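Slide 1. Title
Stone worktops in rented homes: what the inspection records tell us. Talk for the Hetstead property managers' evening, 18th July.
Give name, then straight to slide 2. Questions at the end, except on the costings, which are easier to deal with as they come up.

Slide 2. Where the records come from
We hold 1451 check-out reports from the Triltholm and Hetstead blocks. Of these, 400 mention the kitchen worktop in the damage section. The rest either pass it or leave the box blank. A blank box is treated as "not inspected". Italo Barbieri went through the wording by hand and sorted it into stain, etch, chip, crack and joint failure.
Say clearly: reports were written by different clerks and the terms were never agreed. "Mark" is used for almost anything.

Slide 3. Stain and etch
A stain is something that has gone into the stone. An etch is a change to the surface itself, caused by acid acting on the calcite. Lemon juice, vinegar, wine and most descalers will do it. Marble etches. Granite, in the main, does not.
Sealer slows staining. It does nothing useful against etching. Tenants are often charged for a failed seal when the fault is an etch, and the other way round.

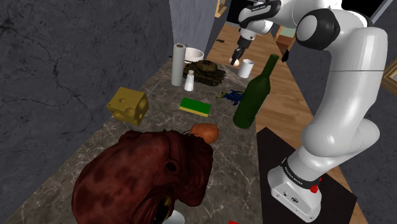 The test for sealer is plain water left on a clean patch. If the stone darkens after 7 minutes, reseal. If it stays the same colour, leave it alone, as too much sealer leaves a haze that is harder to remove than the stain would have been. Ferri print a different waiting time on their tin — follow the tin if it is their product.

Slide 4. Polished or honed
A polished face shows etching as a dull spot in low side light. A honed face hides it but takes up oil faster. For lets we now specify honed. Owners tend to object at first on looks. Have the sample pieces ready to pass round, the Wukberg offcut first.

Slide 5. What stands on the worktop
Cluttered tops are the main reason for missed defects. Clerks work round the objects and note only the clear stone. Ask for the top to be emptied before the visit, and put this in the letter that goes out in May as well as in the check-out pack.

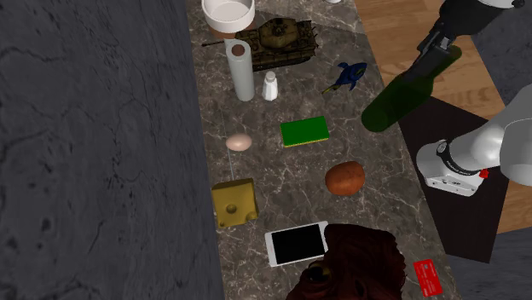
Dark marble with fine white veins, in use. Toy tank and white bowl at the far end.

Veins and cracks are easily confused on dark stone. Run a fingernail across the line. A vein is normally flush, while a crack will usually catch. Fill and sealer can hide the edge, so check again with a torch held flat to the surface.

Slide 6. Joints and cut-outs
Most true cracks start at the hob or sink cut-out, where the stone is narrowest. Square internal corners are the worst. Ask the fitter for a rounded corner and full support under the front rail. Around 2 mm of movement at a joint is enough to break the filler. Do not refill until the cabinet below has been levelled.

Slide 7. Charging
Fair wear: general loss of shine near the sink. Chargeable: chips, burns, single deep etches. Disputed: rings. Take questions on rings now, then show the costings sheet.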